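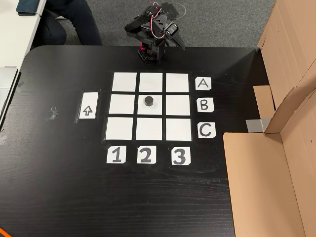
Table Inspection Checklist — Grid Game Station
Diltbridge Activity Rooms, Room 237
Completed by: Mateja Jurić
Reviewed by: Velimir Stojanović

1. Paper squares
Nine squares, three by three, with thin gaps. Pass.
Comment: Corners are to be pressed down before each session. Replace any square that lifts or tears.

2. Row and column labels
Letters A to C and numbers 1 to 3, each in line with its row or column. Pass.
Comment: Labels are hand-lettered. Replacements should be drawn in the same outlined style.

3. Playing piece
One black piece, on the center square. Pass.
Comment: Spare pieces are kept in drawer 2 and must be returned there at closing.

4. Tape and table surface
Scraps of gray tape at the left of the table, one of them crumpled. Action required.
Comment: Remove scraps by hand. Blades are not permitted on the black surface — residue is to be wiped off with a damp cloth.

5. Cables
Wires must stay clear of the grid and the table edge. Recheck at each inspection.

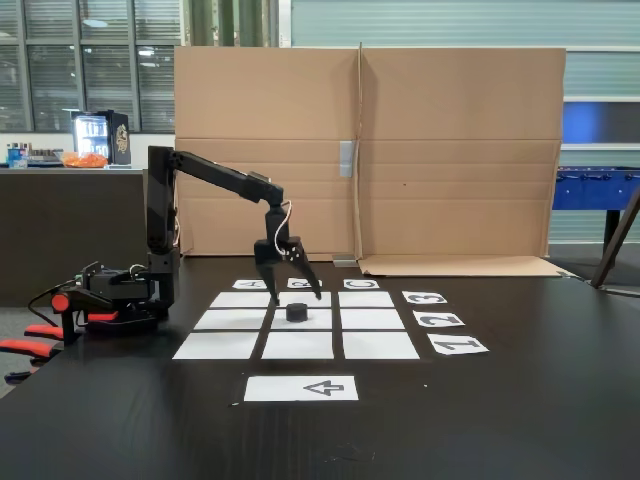
May the labels be moved to another side of the grid?
Only with the approval of the room supervisor, who will record the new layout on form 526.

Open items: item 4, assigned to Snežana Kovačević.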